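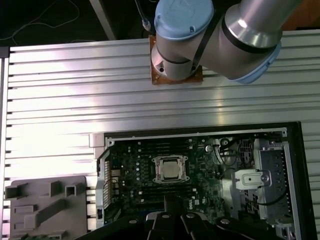

Wrist view, open Dell chassis on its side, gripper over the lower part of the board.

2021-04-03

Memory task, Flototlow set. Count stands at 1802 demos, 87 added this session. Lucero Cuervo is pleased with the number. I'm less sure. The case sits in nearly the same spot in every one I replayed, so I suspect the policy will learn our table and very little about memory slots.

Also the slots. There are rows on both sides of the socket and the label only says "slot". Which one? Two of us teleoperating, two habits, and the Thambiah notes from March don't settle it.

Wrist view loses the bottom of the board behind the fingers. Culutora say their model copes. I'd like to see that on our data first.

To do: shift and turn the case every 4 demos – by hand, no jig. Split labels left/right. Hold the Hidon training run until both are done. Lucero disagrees on the last one.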